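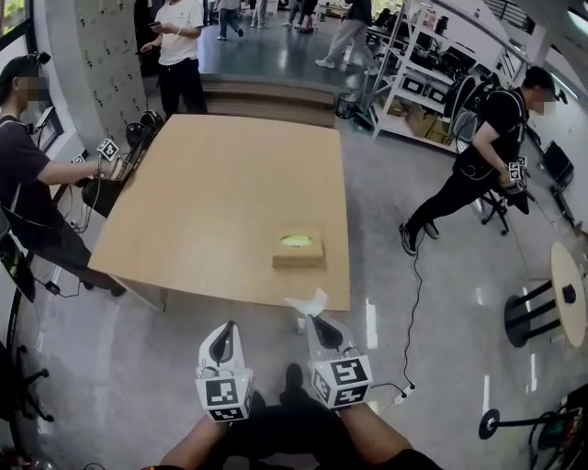

Handheld gripper area, monthly walk-through, July. Checked by Sawsan Abou Jaoude against the Eltcombe shared-floor rules, section 7, which cover any station where people work with grippers in hand and other people pass through. The items are marked OK, Fix or Open, with a comment where one is needed. The main finding this month is floor cabling: a thin black cable lies on the gray floor and ends at a small white power strip, on the same side someone walks in from with a gripper at waist height. Everything else is minor by comparison.

1. FLOOR AND ACCESS

1.1 Walking routes to the table free of loose cable. FIX
Cable must be run under a cover or taped flat along its full length. A curve of loose cable counts as loose even if it lies flat on the day. Covers are in the Indano cabinet, second shelf.

1.2 Power strips off the floor. FIX
Mount to the table leg or the wall. Same job as 1.1, do both together.

1.3 Cables near standing positions tied up. FIX
Black cables hang down on the left side of the table, near the legs of the person working there. Tie them to the underside of the table.

1.4 Chairs and stools parked clear of the standing positions. OPEN
The rule says "clear of" and gives no distance. There is a black office chair beside the table, and caster chairs tend to drift. I would like floor tape to show where they go. Asked Panyasiri for a quote on tape, no answer so far.

1.5 Through traffic kept apart from the station. OPEN
People use the raised platform and its step as a route across the room. The rule allows this if the edge of the station is marked. We have no marking. Put it in with the tape order for 1.4.

1.6 Step edge visible and wastebasket not in the way. OK
Basket is next to the step. Leave it there and don't let it move in front.

2. TABLE

2.1 Only items for the current task on the table. OK
Small cardboard box near the right-front part.

2.2 Paper scraps and packing cleared between runs. FIX
A small piece of white paper or tissue was at the tip of a right-hand gripper finger. Check both tips before starting a run and again before putting the gripper down. Scraps go in the wastebasket.

2.3 Table stable, no rocking. OK
Pushed at each corner.

3. GRIPPERS

3.1 Marker cubes clean, flat and complete. OK
Wipe with a dry cloth only. Solvent lifts the print. If a pattern is scratched or a corner is peeling, tag the gripper and take it out of use.

3.2 Black fingertips seated and free of splits. OK
Replacement tips are part 2549 in the Indano cabinet. Change both fingers at the same time so the wear stays even.

3.3 Finger closing force within limit. OK
Measured at the tip with the spring gauge. All grippers under the limit in our sheet. Gauge calibration is good through next quarter.

3.4 Grippers carried tips down and closed when walking. OPEN
We have this in the training slides but not in the posted rules. It should be in both. Draft wording sent to the Below project for review, because they share our rule sheet.

4. PEOPLE

4.1 No phone use inside the station. OK
Person with a phone was standing beyond the table, by the white wall panel. That is acceptable while not holding a gripper. Once the edge tape is down, phones stay outside it.

4.2 Closed shoes. OK
Applies to visitors too.

4.3 One person calls start and stop when more than one gripper is in use at a table. OPEN
Asked three people who the caller was and got two different names. Agree on it before the run and write it on the run sheet.

4.4 Arms do not cross over another person's reach. OK
Watched several runs. If both people need the same corner, one waits.

5. STORAGE

5.1 Heavy items on lower shelves. FIX
White metal shelving holds black equipment and white bins, with cardboard boxes on the lower shelves. Weigh anything doubtful. The shelf limit is 74 pounds and the unit limit is 900.

5.2 Shelving anchored to the wall. OPEN
Could not get behind it to look. Needs two people.

Items marked Fix are due before the next walk-through. Send a note to Sawsan when 1.1 and 1.2 are done and she will recheck those two separately.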